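Folding cell fault at Dellholm: your questions

Updated Tuesday, after the second stoppage in July.
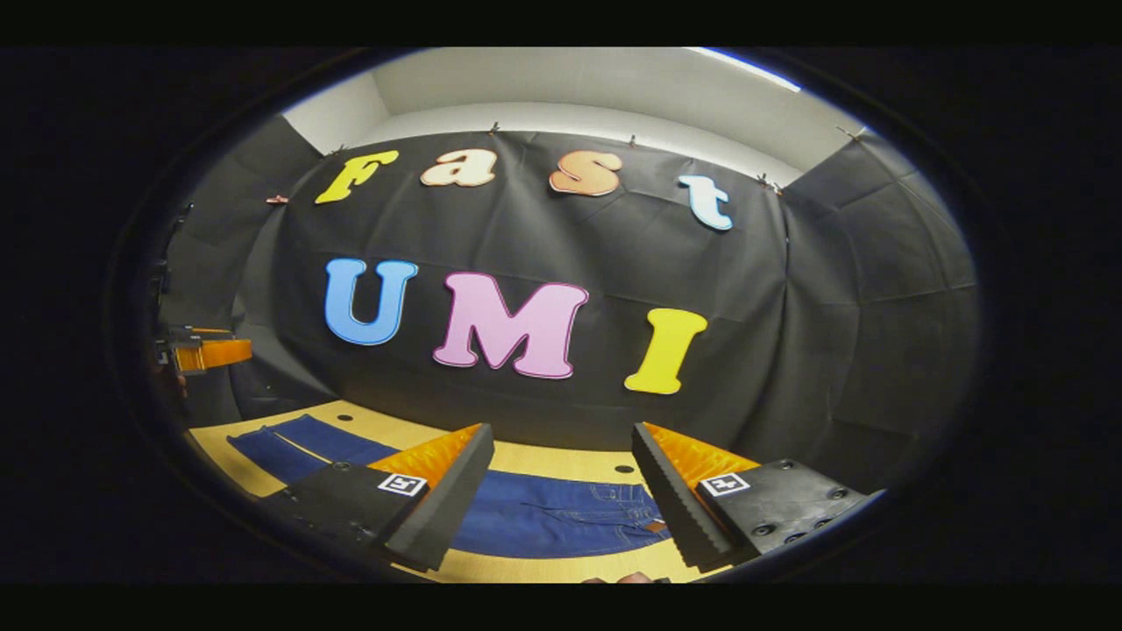
What went wrong?
The Estix folding arm kept closing after it had hold of a garment. It should have stopped at the grip limit. The log shows 2,722 closes since the last service, and the supplier says the fault turned up in 2 of them. We only have their count for that.

Was anyone hurt?
No. A finger pad tore and a pair of work pants was ruined.

Lindis says it was a software glitch. Is that right?
Maybe. They sent a patch the same afternoon, which seems quick for a fault they hadn't seen before. We've asked what changed and are still waiting for an answer we can follow.

Why did the guard stay unlocked?
The interlock reads the arm, and it doesn't read the fingers. If the arm is parked, the guard opens, even with the grip motor still live. Cisneros signed that off as low risk. We don't agree – fingers fit in that gap.

Is the cell running again?
Only at half speed, with the power isolated before anyone reaches in. Pressing pause is not isolating.

When will it go back to normal?
After 500 closes in a row on denim without a fault, watched by our own staff. The supplier's test used tea towels.

How do I report a problem?
Hit the stop, leave the garment where it is and ring extension 555. Please don't clear the jam first, as we lost the evidence last time.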